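3.2 Bin and clamping

The cell was built in the shared workshop at Henulstead, where the bench is also used by other members in the evening. For this reason we did not drill any holes in the wooden surface. The bin is held by bar clamps, and blue tape on the wood marks positions so that the set-up can be repeated after each dismantling. The first version, made at Rarnmont, used a lighter tub, and it moved by 6 mm when a finger touched the wall.

The grey bin has sloping walls and a divider, with a metallic floor in the larger section (Figure 4). We limited the arm speed to 400 mm/s above the rim and to a lower value inside. Cables and hose are tied in one bundle, and its loop must stay clear of the fingers at all wrist angles. The colour of the objects was chosen to differ from the floor where possible. 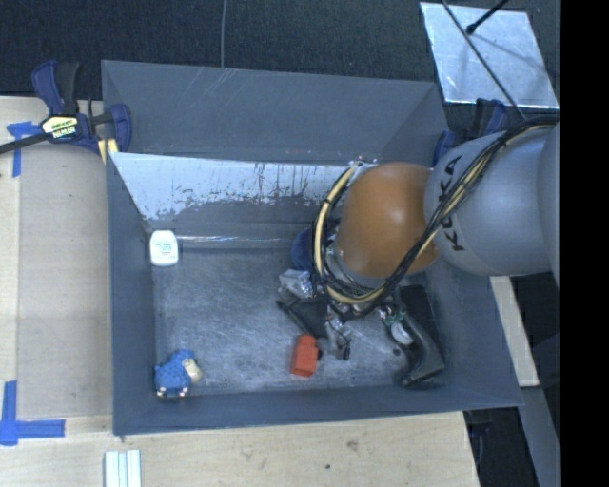

Figure 4. KUKA arm reaching into the clamped bin, with a few objects in the lower section.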